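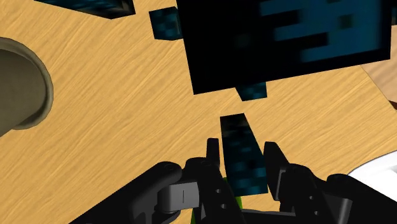 我到 Savevier 的时候，店主正趴在柜台上听一台针式打印机。对，是听。她把耳朵贴近机壳，让机器一行一行打同一串数字，听到第三行就伸手关了电源，说：“右边有一根针回得慢。”

我当时完全听不出来。一个下午聊下来，走的时候勉强能听出一点了，高兴得在回家路上跟好几个人讲。

Savevier 开在 Nicholas 街的拐角，门脸很窄，招牌上只写“色带、针头、老打印机”。店主做这一行 28 年了，最早替人修传真机，后来专做针式打印机的色带：旧的换芯、重新上墨，停产的型号想办法配。现在大家一提打印耗材，想到的都是墨盒和硒鼓，色带这种东西，很多年轻人连见都没见过。可是送货单、出库单、药房的多联收据，到今天还是靠它打出来的。

“激光打不了多联的呀，”她一边说一边撕了一份三联单给我看，“激光是把粉烫在纸面上，喷墨是把墨喷在纸面上，都只管得到最上面那一张。针是敲的，敲下去，下面几联才有字。只要还有人要一式几份、当场签字，就得有东西去敲。”

我问她，色带到底是怎么坏的，是墨用完了，还是布磨坏了。这个问题好像问对了，她眼睛一亮，转身从架子上拿下一个拆开的色带盒。

“先干掉的多半是墨，布往往还好好的。你摸，尼龙的，织得很密。一条带子在盒子里绕圈走，走完一圈从头再来，墨就一圈比一圈淡。很多人看见字淡了就整盒扔掉，我看着真心疼。盒子没坏，齿轮没坏，有时候带子都还能再用一轮，就缺那一点墨！”

她讲到带子怎么接头，讲得特别起劲。有些型号的色带在接口处要拧半圈再焊上，这样走完一圈就换到另一半，上下两边轮流挨打，磨损均匀得多。她当场用一条纸带给我演示，拧半圈，粘上，拿铅笔沿中线画下去，画着画着就画到了“背面”，最后又回到起点。“小时候手工课都做过的吧？我第一次拆开色带盒看见这个，坐在地上笑了半天，太聪明了。”

不过接头这一步也最容易出毛病。她用的是超声波焊头，焊出来是一道斜的细线，摸上去几乎没有台阶。她说早年用过热刀，焊缝发硬，针头走到那里会顿一下，运气不好就把针挂住。“一根针折在里面，客人省下的色带钱全赔进去还不够。所以我那时候收回来的带子，每一条都用指甲从头刮到尾，刮得指甲全是黑的，去吃喜酒都不好意思伸手。”

说到墨，她的语气一下子严肃起来。她说自己最怕客人在家里自己加印泥油。

“印泥油和色带油，看着都是黑乎乎的油，里面差得远了。色带墨要一直不干，还要给针做润滑。针在导孔里一来一回，一秒钟不知道多少次，就靠带子上那一点油。你加了会结皮的东西，或者颗粒粗的东西，头几天字特别黑，客人可开心了，过一阵子针就卡在导孔里出不来。这种机器送到我这里，我得把打印头拆下来泡，泡完再一根一根推。”

她自己用的墨叫 Imora，是从一家小厂订的，黑、红、蓝、紫，一共 4 种颜色。紫色如今订的人最少，可她坚持留着，有两家老当铺就认紫色的票据，说几十年都是这个颜色，换了黑的，客人会以为票是假的。我觉得这个理由棒极了。红色主要给记账用，黑红双色的那种带子，上半条黑、下半条红，上墨的时候中间得留一道白，留窄了会串色，留宽了打出来的字缺一截。“双色的我一般上午做，上午手稳。”

上墨的机器是她自己改的，底子是一台缝纫机的电机。带子从一个滚筒上过，滚筒半浸在墨槽里，旁边有一块刮片，刮掉多余的。出来以后要卷起来放一夜，让墨自己在布里走匀。我问能不能快一点，比如烘一下。她连连摆手，说墨要靠布的毛细作用慢慢吸过去，急着装盒，前半段会糊得像毛笔字，后半段又淡。

“放一夜就是放一夜。有人下午四点跑来说五点要，我就借他一盒现成的，先顶着用，第二天来换。”

她店里最让我着迷的是里间那面墙，从地面到天花板全是小抽屉，每个抽屉一种色带盒，总共 400 种。有的抽屉里只剩一盒样品，留着量尺寸用。抽屉上的标签都是她用店里的打印机打的，字体各不相同，她说哪张标签就用哪个型号的机器打，这样一看字就知道是什么机器。我站在那面墙前面看了好久，问她有没有特别难找的。

她几乎没有犹豫：“Rurnitov。”

Rurnitov 是一种 9 针的小票打印机，当年卖得不多，机身小，走纸有力，小加油站和过磅房很喜欢用。麻烦在于它的色带盒左边有一个反向的卡脚，跟谁家的都不通用，停产以后再也没有新盒子可买。她手上的盒子都是回收来的，卡脚断了就粘，粘不住就拿别家的盒子改。

“改的时候要先把原来的卡脚锉掉，再装一个反的上去。角度差一点点，带子就会往上爬，爬到最后翻边，打出来的字只剩下半截。我头一回改好，自己觉得漂亮得很，装上去打了几张都好，就交给客人了。第二天他拿来一沓过磅单，全部没有头，‘8’看着像‘0’，吨数都看不懂。我赔了他一整箱纸。”

后来她给自己定了规矩，凡是改过的盒子，必须让带子走满两整圈再出门。我问走两圈要多久，她说那要看机器，反正她会去煮面，面吃完了差不多也就走完了。

聊到这里正好进来一位送货的师傅，手里攥着一个色带盒，带子已经拖出来一大截，像一把黑面条。店主接过去看了一眼，手指在侧面的旋钮上顺着箭头拧，带子就一点点收了回去，前后也就一分钟。没收钱。师傅走后她跟我说，这种情况其实谁都会处理，只要记住一件事：顺着箭头拧，千万别倒着拧。倒着拧，里面的带子会绕到齿轮轴上，那就只能拆盒了。

我趁机请她多说几条，想着读者里一定有人单位角落里还摆着这么一台机器。她说得很快，我记下来的有这些：

- 装色带之前先把带子拧紧，松着装进去，头一次换行就可能卷边。
- 打印头旁边有一个调厚薄的小杆，打单张和打多联要换挡。挡位太紧，带子磨得快，针也受罪；太松，最下面一联看不见。
- 字一边深一边淡，先别怪色带，看看打印头那根导轨平不平，再看胶辊上有没有坑。
- 刚打完一大摞单子，别用手去摸打印头，很烫。
- 备用的色带别拆密封袋，也别放在窗台上。

第三条她又补充了不少。胶辊用久了会变硬，常打的那一段会被敲出浅浅的坑，这时候换多少条色带都没有用。她教我一个简单的看法：把手电筒贴着胶辊横着照，有坑的地方会有影子。她见过最夸张的一根胶辊，抬头那一栏的位置凹得能卡住指甲，那家公司十几年没换过单据格式，每张单子都在同一个位置打自己的公司名。

我很好奇，一条重新上墨的色带，打出来跟新的有没有差别。她二话不说，找出两条同型号的，一条全新，一条上过墨的，在同一台机器上各打了一张自检页，把纸翻过来让我猜。

我猜错了。重新上墨的那张反而更黑一些，我以为它是新的。她笑得很得意，又马上跟我说明白，刚上完墨头几页是会黑一点，之后就平了；同一条布她最多上三次墨，再多纤维就起毛，毛丝会被针带进导孔里。“三次之后我就剪一小段留底，剩下的扔掉。有客人求我再上一次，说便宜点也行，我不做。针头比带子贵太多了。”

留底的那些小段，她都夹在一本旧账簿里，每段旁边写着日期、型号和墨的批次。账簿翻开来有一股很淡的机油味，我非常喜欢这个味道。她说每年二月生意最淡，她就把账簿拿出来，挑几段打一打，看看放了几年的墨还剩多少。有一段放得特别久，打出来还能认，她把那张纸贴在了里间的门背后。

问到往后的打算，她说想把 Rurnitov 的卡脚画成图纸，找人开一个小模具，这样就不用再一个一个锉了。图纸她已经画了三稿，铅笔画的，改得密密麻麻，卡脚的圆角旁边打了两个问号。她让我摸一个断掉的旧卡脚，断口正好在圆角的位置，她怀疑原厂那个角就做得太尖，受力全在那一个点上，所以打算把它放大一点，只是放大了又怕跟盒盖打架。

“先拿蜡刻一个试试，蜡便宜。”

她还想教徒弟。来问过的人有几个，多半待了一天，闻到墨味就走了。有一个大学生倒是坚持了整个暑假，学会了焊接头，焊得比她还直。那个学生回去上课以后，还会寄色带过来，都是在学校各个办公室里收的旧盒子，箱子里塞满报纸，每个盒子上用胶带贴着是从哪间办公室拿的、那台机器有什么毛病。她把最近一箱搬出来给我看，有一张胶带上写着：“教务处，打到‘学’字会抖。”

她已经想好要先查哪几根针了。

临走前我请她让我亲手打一张单子。她给我装了四联纸，让我自己扳厚薄杆。机器一响，整个柜台都跟着轻轻地震，那个声音真是好听！撕下来一看，前三联清清楚楚，第四联淡得快看不见了，她伸手把杆往里拨了一格，说：“再来一张。”

*2019年10月5日*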